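The electric toilet seat and the man who still uses a brush

Bleddyn Vaughan fitted bathrooms for most of his working life and has opinions about all of them. I went to see him because I'd been told, by three different people in one month, that an electronic bidet seat would more or less end my days of scrubbing the toilet. I didn't believe it. Neither, as it happens, does he.

"It washes you," he said, before I'd got my notebook open. "Who told you it washes the toilet?"

I said the salesman at Prendeck had come very close to telling me that. Vaughan snorted. He has heard it in showrooms since October, when Prendeck started pushing the seats hard at £257, fitting extra. He thinks the price is fair enough for what the thing does. It's the talk around it he can't stand.

"You've still got a bowl with water sitting in it. You've still got a rim. Now you've got a control panel down the side as well, full of little buttons, and a cable. That's more to wipe."

I asked whether he was just being old-fashioned. He considered this for longer than I expected.

"I had one at home for 12 months," he said. "Comfortable. My wife was sorry to see it go. But I was down on my knees with a cloth the same as before." 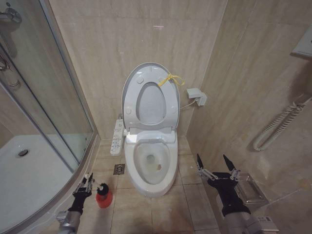 How do you get rid of an orange-brown mark low down in the bowl?
Start with the mildest thing you've got, which for Vaughan means citric acid powder left overnight and a stiff brush in the morning, and never mix it with bleach.

He is just as short with the makers of special cleaners. Ketis sells a gel for bidet seats, and he has tried it. "Nice smell. Washing-up liquid and warm water did the same job on the plastic." He won't use anything gritty on a lid or a seat ring, and he switches off at the socket before a wet cloth goes anywhere near the panel.

Villads Damgaard, who runs the Brosard showroom and had agreed to argue the other side, joined us at 4 with a leaflet. His view is that people clean more when they have something decent to look after. I asked for evidence. "My own house," he said. Vaughan laughed at that, and so did I.

Damgaard did win one point. Lift the lid and the ring right up, he said, and wipe the underside round the little rubber bumpers, where the dirt collects. Vaughan agreed, with some reluctance. They disagreed again over floor drains. Damgaard does his whenever the mop comes out. Vaughan lifts the grate every 2 weeks and thinks most people have never lifted theirs at all.

I left without ordering a seat. Damgaard gave me the leaflet anyway, and Vaughan gave me half a tub of citric acid.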